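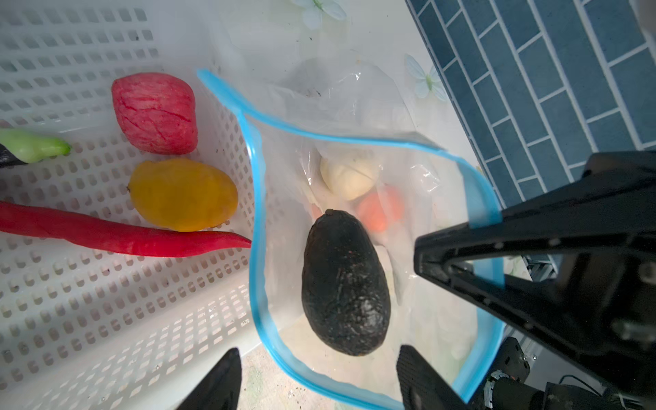

Zip-top bag keeps beating my demonstrations. How many do I need, and how should I split the arms?
Posted by mesh_and_mutter

I'm teaching a two-armed setup to move bits of fruit and veg from a mesh basket into a clear zip-top bag. I drive both arms by remote control and record each run for training. One arm does the picking, the other looks after the bag.

The fruit is fine. It's the bag. I can hold the mouth open by the blue strip for a while, then my left hand goes off after something in the basket, my right hand forgets it has a job, and the opening quietly shuts like a shop at five to five. I then spend half the recording prising it open again, so I'm building a very thorough record of a person losing to a sandwich bag. 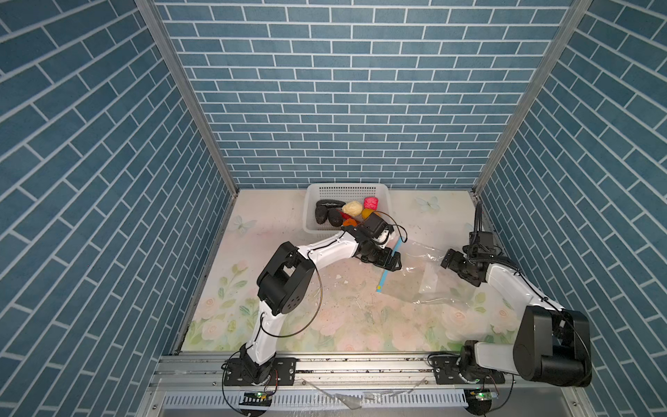
One arm at the basket, bag on the mat.

I have 842 runs saved so far, of which I'd be happy to show my mother perhaps a third. Do I keep the ones where I fumble and recover? And should the bag arm let go between items, or hang on for the whole run?

Emrys Voyle
Hang on for the whole run if your hands can bear it. Every release is another grasp of thin clear film that the model has to learn, and thin clear film is about the worst thing you can ask a camera to look at. The coloured strip is your friend. Pinch on the strip, always at the same sort of spot, and let that be the thing it learns to look for.

On fumbles, keep the short ones. If you drop the edge and pick it straight up again, that's useful, as the robot will drop it too and ought to have seen somebody cope. Bin the ones where you wander about for a minute. The model can't tell dithering from technique and will copy both with equal enthusiasm.

Also slow down near the bag and keep moving elsewhere. We did a similar job at Britthorpe last November and my early runs had long pauses over the basket while I decided what to pick. The trained arm duly learned to hover there, apparently deep in thought. I now choose the order before I press record -- dull, but it works.
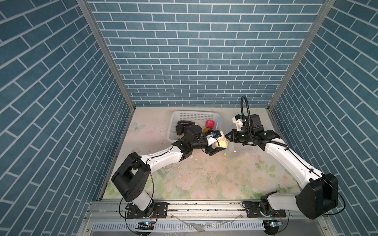
As for the other hand, don't park it and forget it. If both grippers have to come close together, rehearse the approach a few times without recording until you know which one gives way. I let the picking arm come in to a set point and stop, and only then bring the other one in. Moving both at once looks terribly clever until they meet at the elbows.

Rulis
more data. we had 1,095 runs and it was rubbish, went to 1,863 and it was less rubbish

Immont_bench
I'd want to know what was in the extra runs before I went and sat through another thousand. If they all start with the bag in the same place, you've mostly taught it where that place is. Shift the bag a bit each time, turn it, crumple it, swap the order of the items. Five careful starting positions did more for me than a fortnight of identical ones.

One more thing: watch the wrist views back before you save. A run can look lovely from above and be nothing but glare and plastic from the gripper. If you couldn't say from the recording where the opening is, I wouldn't expect the robot to manage it. 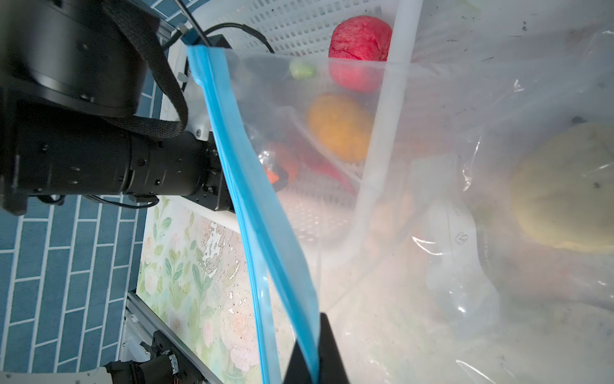

Can I change who's driving halfway through a batch?
You can, but agree the grip point and the order of moves first, and note down who drove which runs so you can take one person's out later.

mesh_and_mutter
Thanks all. Going to hold the strip throughout and throw out the dithering, which by my reckoning is most of Thursday. Will try moving the bag about as well. Rulis, I'm keeping "less rubbish" as the target.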